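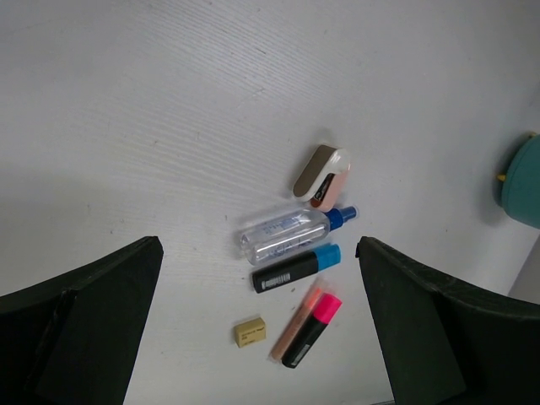 To: koklow-benchtop list
Date: 6 Jun 2025
Subject: Re: Spending plan for the second sorting bench

Replying to the message from the Omo site, quoted below with my answers under each part. I've left out the bits about room bookings, which are being sorted out on the other thread.

> We have been told to put in a figure for a second bench before the new budget opens in November. Our first draft was one arm, one gripper, one wrist camera and a table, and it came back with a note asking why there was nothing for spares or for the items being handled. Can someone who has already bought a bench tell us what the draft is missing?

Your draft is close to the one we put in for Rutine, and ours was short too. The arm was quoted properly and everything else was guessed.

What we left out, in order of cost:

- spare finger pads
- a second wrist camera and cable
- a replacement tabletop
- freight both ways for one repair
- the handling items

Our spares line ended up at $3,000 for the year. That covered the pads and the camera, and there was a bit left over that went on cables. Freight was separate and came to $844 for a single return trip, which was more than the repair itself. If your supplier has a depot closer to you than ours does, ask for that price in writing before you copy my number.

> Are the pads really a consumable? The supplier's sheet lists them under hardware.

Treat them as a consumable. We go through pads faster on small stationery than on boxes, as the fingers come down close to the table for anything thin. An eraser or a pencil lying flat needs the fingers almost on the surface, while a spray bottle on its side gives you plenty of height to work with. We buy pads in packs of eight and reorder when we open the last pack. Lead time has been fine so far.

The same goes for the tabletop. Ours are matte white, which I'd recommend for the camera, but a matte surface picks up fine streaks and you can see them under side lighting. Budget for a new top each year and use it or don't. A top that bolts on from underneath is worth paying extra for. Our first one was glued and took two people most of an afternoon to get off.

> For the handling items we assumed we could use whatever is in the office cupboard. Is there a reason to spend money on this?

Yes, though not much. We set aside $200 and haven't spent all of it. The cupboard is fine for a start, but you'll want duplicates of whatever you settle on, and it is annoying to find out that the stapler you've been using for months is no longer sold in that colour or shape.

Spend it on variety. A workable set has something clear, something glossy, something dark and something very small. Clear plastic is the one people forget. A transparent bottle on a white table is hard for the camera, and if the whole set is solid bright colours you will think the bench is doing better than it is. Black marker barrels with coloured caps are cheap and good value, and it's easy to say which one you mean by the cap. Put a barcode label on anything you have more than one of. Labels are a few dollars a roll and I'd put them under the same line.

> Last one. Finance would like to know if we can share one gripper between both benches and save the second purchase.

We costed this for Kovalchuk and decided against it. On paper it saves the price of a gripper. In practice every swap means remounting the camera and checking the alignment again, and whichever bench is waiting does nothing in the meantime. If the money isn't there, I would drop the second camera from spares before I would share the gripper. You could also ask to have the gripper moved to the following year and run the new bench on setup work until then, provided finance will commit to it now.

Two smaller points for the form. Put the arm and its mounting plate on one line, or the plate gets cut as an accessory. And list the service plan by year, with the first year shown even if it's included, so the renewal doesn't look like a new expense later on.

I can send our spreadsheet to the list once I've taken the supplier's prices out of it. It has a tab for each bench and the formulas are plain, so it should open in anything. If the Omo numbers come out very different from ours I'd like to see them, mainly the freight.

Rutine bench coordinator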